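The Second Cup Is the One That Counts

By Nyokabi Mushi

My grandmother never once called it a tea break. It was "sitting down", as in "I'm just sitting down for five minutes", and everyone in the house knew it meant 20 at the very least and that the post could wait. I've been thinking about her a lot this winter, mainly because I stopped sitting down. I drank my tea at the sink, or on the stairs with one shoe on, and I ate whatever came out of a packet first.

So on Mar 5, 2024 I made myself a promise. One proper break every morning for the rest of the month, with a mug, something to eat and no telephone.
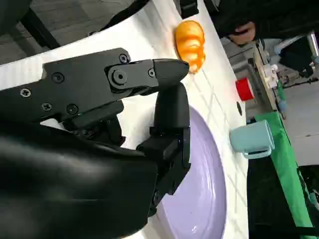
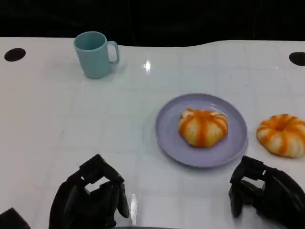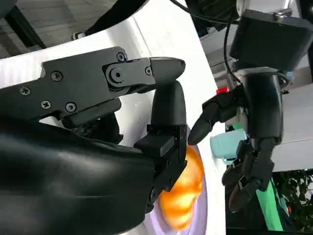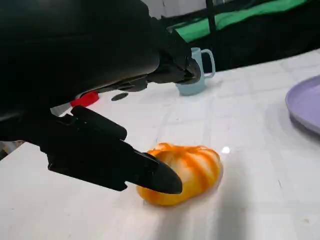

The first few days were awful! I'd sit there for what felt like an age, look up at the clock, and find that the tea was still too hot to drink. I had no idea what to do with my hands. I mended a tea towel. I read the back of the oat packet twice and learned a fair bit about riboflavin.

Then I rang my friend Ingeborg Wiegand, who grew up in Pornach and takes these things seriously. In her family the afternoon break had rules. You sat at a laid table even if you were on your own, and you were not allowed to talk about money. Her mother kept a separate cake tin for it, green with a dented lid, and you could get into real trouble for opening it before three. "You're trying too hard," Ingeborg told me. "Have a second cup. The first one is only thirst."

I wrote that on an envelope and stuck it to the fridge, and I have to say she's right. During the first cup I'm still going through my list (bins, dentist, that form for the car). Somewhere in the second one I start looking out of the window.

After that I got nosy about how other people do it. Everett Achterberg, who I used to share an office with in Jedley, worked for years at a printer's where the whole place stopped at ten for a bell. He hated that bell. Now he's retired and he still puts the kettle on at ten, and he gets quite cross if the plumber turns up at five to. Mwanahawa Wanyama has hers at half past five in the morning, before her twins wake up — ginger tea, very sweet, on the back step in her coat. She wouldn't swap it for a week in Spain, she says, although she'd like to be asked.

Food matters more than I expected. A biscuit is gone in two bites and then you're up again. Toast is better, and anything with layers or a crust that needs picking at is better still. I've spent more than 40 pounds at the bakery on Haslam Road this month, and I regret only the rhubarb slice.

I did miss three mornings. One was a train, one was a migraine and one was pure bad temper, when I stood at the sink on purpose to annoy myself. But I've carried on into the spring, mostly at half past ten, at the end of the table nearest the radiator. My sister rang in the middle of it yesterday and I let it ring. She left a message to say she was only sitting down for five minutes and fancied a chat, so I called her back when I'd finished my second cup.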